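4.2 Detentions before the rally

In Clutatitz the police detained 24 organizers in the week before the February rally, and the campaign office on Mocanu Street was searched two times. We compared the police log with 369 messages sent by supporters. The log gives 200 persons as present at the office during the second search - the messages give 900. We could not explain so large a difference by the hour of counting only.

Figure 2. (a) Silver finger links on a black gripper base; (b) light gray T-shirt, partly folded, on a white table; (c) light gray T-shirt, crumpled. 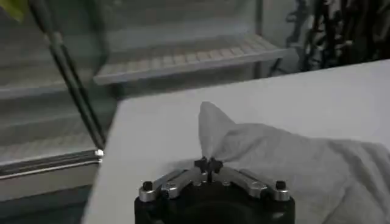
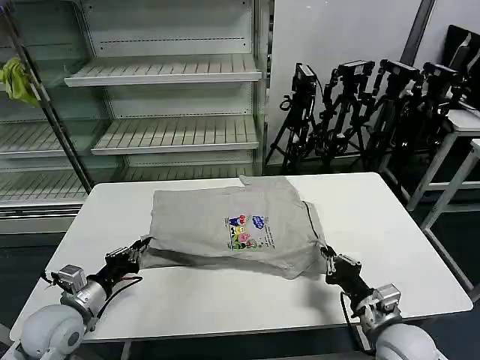
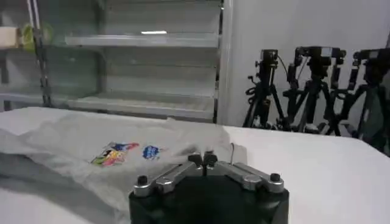 Tincuța Coman, in a written comment on our draft, objected that the log was never meant to count a crowd, and that the officers wrote down only the persons whose papers they checked. We accept this point in part. The form used in Clutatitz has one field for "present" and another for "checked," and in most entries the second field was left empty. For Birstead we had no log, so the same comparison was not possible there.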